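Tidy-up helpers wanted at the Aoun house, Prendholm

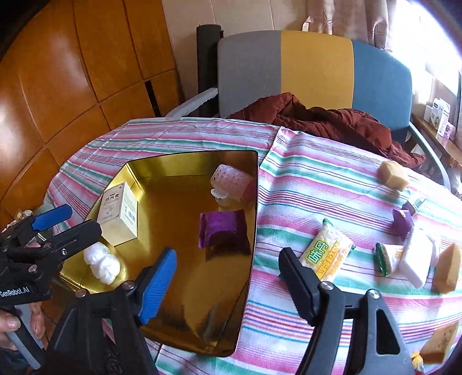
Small things on the round table, with the gold-coloured tray.

We are looking for people who would like to help us put in order the contents of a family house in Prendholm. The work is paid, it is quiet, and it is done mostly sitting at a table. You don't need any experience with this kind of work, but you need patience and clean hands.

The house was left to our association by a lady who kept very many small things. She had drawers for the kitchen, drawers for the bathroom, drawers for sewing, and after some years everything went into every drawer. We find hair rollers together with snacks, medicine boxes together with sponges, cotton wool in the tea tins. At the moment we have 296 drawers and boxes written in our list, and 11 of them are finished. So there is enough work for everybody until the end of spring.

What you will do

You take one drawer or box to the table and lay out the things on the cloth. Then you put them on trays by kind: medicine, things for the hair and the face, food, cleaning, and "other". When the tray is full you write a line in the notebook for each thing, and you bring the tray to the back room, where Severino Cabello checks it and gives you an empty one.

Food in closed packets goes to the blue crate in the corridor, also when you cannot read the date. Please do not eat it and do not throw it away. Medicine is never opened. It stays in its box and goes to Inmaculada Bustamante, who takes it to the pharmacy. If a box is printed in a language you don't know, write in the notebook what you can copy and make a small cross beside the line. Several boxes and packets have Chinese characters on them, and a person who reads Chinese would be very welcome in the team. Please mention this in your letter if you do.

The trays are to be handled with some care, especially the metal ones with the shiny floor. They scratch easily and they are part of the house, they will go back to the cupboard after. Put a cloth under your fingers if you wear rings.

When and where

We work in the mornings from 9 to half past twelve, in January and February, and probably in March. You choose which mornings, but we ask for at least two in each week, otherwise you forget the system and must learn it again. The house is on the hill behind the Parkik furniture shop, five minutes on foot from the bus stop. There is no parking for cars. The dining room is heated, the back room only a little, so bring a jumper.

There are two steps at the front door and no lift. The work itself is on the ground floor. If you have difficulty with steps, please tell us before and we will open the garden door.

What we offer

The pay is 700 for the full period of two months, if you come two mornings in each week. For shorter periods we calculate the part. Tea, coffee and bread are on the kitchen shelf. On your first morning Adoración Tejada will sit beside you and do one drawer together with you.

Who can apply

Any person over eighteen. You should be able to read small print, with glasses or without, and to write so that others can read it. A good memory for things is useful. Students and retired people are both welcome, and two friends may apply together.

How to apply

Write a short letter, half a page is enough, and tell us who you are and which mornings are possible for you. Leave it in the letter box of the house or give it to Gilberto Paucar at the Plikwood library desk. We don't need a CV or a photograph. We answer every letter, but please give us nine days for this.

Remedios Sarmiento
for the Aoun house group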